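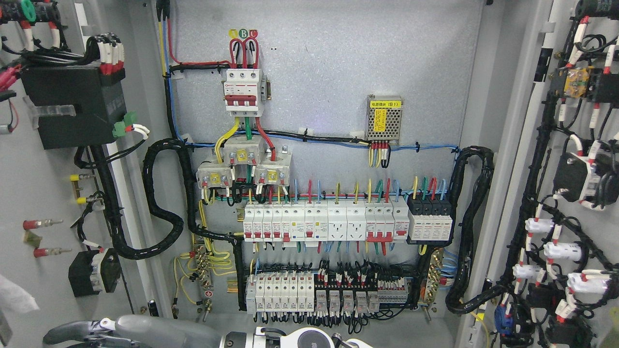

Swati panel – is the wiring supposed to look like that?

Flokalville Makers Board > Electrical > Big Boxes

grumblecoil
We inherited this one with the shop. I've spent most of Friday with the doors open, mostly sighing. Main breaker with the big dark red handle, a row of little breakers across the middle, three current transformers under the main, power supply off to the right. The fat cables are yellow, green and red. The labels up top are yellow, green and red too, and I can read a B on the green and a C on the red. I grew up on black, red, blue. Is this normal or did somebody buy whatever was on sale?

Also, who wires both doors? Opening it is like hugging an octopus.

pennyfuse
Yellow, green, red is the usual A, B, C in Chinese-built gear, and your power supply has Chinese on the label, so I'd call that case closed. Your electrician still has to verify it. Colors are a promise made by a stranger.

Tirta Lumenta
Nice looking box. I've opened ones where the harness was one zip tie and a prayer. That long blue bundle with the black ties is somebody who cared.

oldmanbusbar
Cared until lunch, maybe. Look at the black loops hanging between the two lower CTs. I'd have dressed those back to the panel.

Tirta Lumenta
It's slack. Slack is what you leave for the next guy. I have been the next guy.

oldmanbusbar
I've been the next guy for 40 years and all I ever got was slack in the wrong place.

grumblecoil
Follow up before you two book a hotel. There are two socket modules sitting right in the breaker row. Can I plug a work light in there?

pennyfuse
They're usually put in for a laptop or a test lamp. Find out what feeds them first. And please don't run the shop coffee maker off it, I know how this board works.

dromus_dave
We ran the coffee maker off ours at Dromus. 3 years. Fine.

pennyfuse
Thank you for your service.

oldmanbusbar
Back to the actual problem. OP, do you have drawings? If the answer is no, stop admiring the colors. Get someone licensed to kill the supply upstream, prove it dead, and trace it. Trurkari quoted me $90 an hour for that and I complained the whole time and it was worth it.

grumblecoil
There's a binder. It has 148 pages and belongs to a different panel.

Tirta Lumenta
Keep the binder. Somewhere out there is a guy with yours.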